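Partner news: the Budier reseller programme is growing up

What a month it's been! When we opened the programme to partners outside our home patch we hoped for a handful of sign-ups, and there are now 742 of you selling Budier mobile pages and text campaigns under your own names. Thank you – the emails you send us about your first customers get read out loud in the office.

The big change for March is Trakudeck, our new campaign planner. You log in with the same details as before, pick a customer, and lay out their texts, vouchers and reminders on one long board. Drag a message to another week and everything after it shuffles along (I could play with this all afternoon). It's switched on for everybody, and your monthly fee stays as it is.

We've also redone the sales packs. There are 37 new templates, with plenty for cafés, garages and hairdressers, and every one has a space for your own logo and phone number. Our partners in Staton tried the café set first and more than 32 local businesses asked for a follow-up call, so do have a look at that one.

If you had old flyers saved on your computer, please swap them over by the end of the month, as the prices on the back have changed. The starter bundle is now £69. 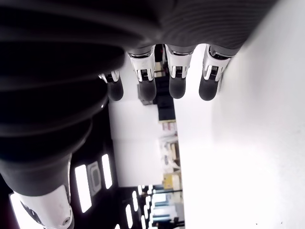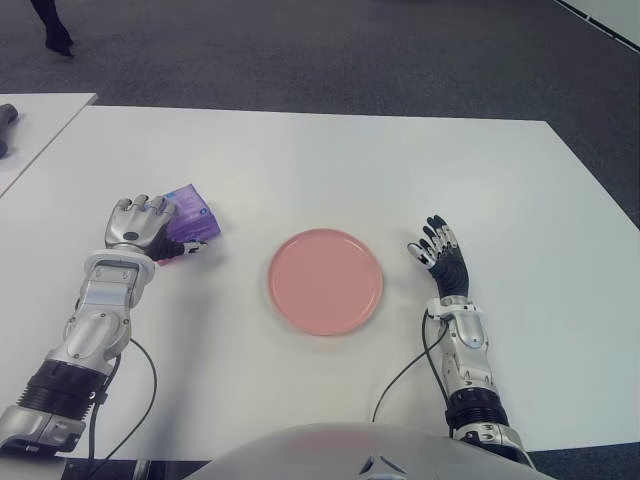 Coming up: the Penry meet-up

Doors open at 9.30am, with coffee and a Trakudeck walk-through before lunch. Bring a laptop and a real customer to plan for – places can be booked from your Members page.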